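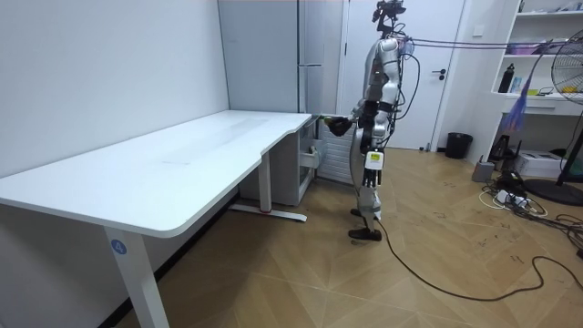 Seit ich in der Taritz wohne, und das sind nun auch schon etliche Jahre, streite ich mich mit meiner Nachbarin Margaux Perrin über das Mittagessen. Es geht uns dabei weniger um das Essen selbst (sie kocht wunderbar, ich leidlich) als um die Stunde, die dafür einmal da war und die wir uns, wie ich finde, viel zu bereitwillig haben abnehmen lassen.

In der alten Druckerei Petersen, wo ich gelernt habe, standen um zwölf die Maschinen still. 52 Leute saßen dann an langen Tischen, und wer gerade Krach miteinander hatte, musste sich trotzdem die Kartoffeln reichen. Ich habe dort mehr über Menschen erfahren als in der ganzen Berufsschule! Heute sehe ich, wie die jungen Leute ihr Brötchen über der Tastatur essen, und am Abend wundern sie sich, dass der Tag so grau war.

Margaux hält mir entgegen, dass sie lieber früher heimgeht, und mit zwei kleinen Kindern kann ich ihr das schlecht verübeln. Trotzdem wünsche ich mir die Stunde zurück, meinetwegen auch nur 43 Minuten, aber bitte an einem Tisch, mit Suppe und mit jemandem gegenüber. Wenn im Juli wieder die Bänke im Hof stehen, werde ich jedenfalls den großen Topf hinuntertragen. Margaux hat schon versprochen, das Brot mitzubringen.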